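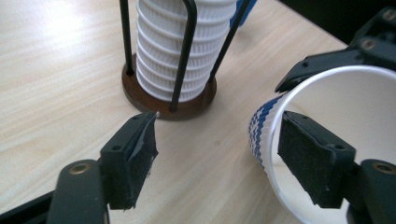 Paper cups at the Jedville open day, with one held in the gripper beside the stack.

Our visit to the Asadari open day

A good crowd of us made the trip over to Jedville in April to see what Asadari have been up to, and what a lovely afternoon it turned into. We had all rather expected big machines behind glass, so it was a pleasant surprise to be shown to a table with a stack of paper cups on it and told to pull up a chair!

The demonstration was all about picking up light, squashy things, and we were told that paper cups are far harder than they look, as a cup will crumple if you pinch it even slightly too hard. The gripper is a hand-held one with black foam pads on its fingers, and the idea is that a person does the job first, over and over, so that the robot arm has something to learn from. The team have logged 1,732 cup pick-ups so far and are hoping to reach 2,392 by the summer - which is an awful lot of cups, though they did promise us that they get used more than once.

Eight of our members had a go, and it takes more patience than you might think to lift a single cup without bringing its neighbour along too. We also had a look round the Wiegand room, where the arms themselves are kept, and there was tea and a very good fruit cake afterwards.

Asadari are planning another open day in the autumn, with the Skostix sorting line running as well. If you would like to come along, please put your name on the list by the door at our next meeting.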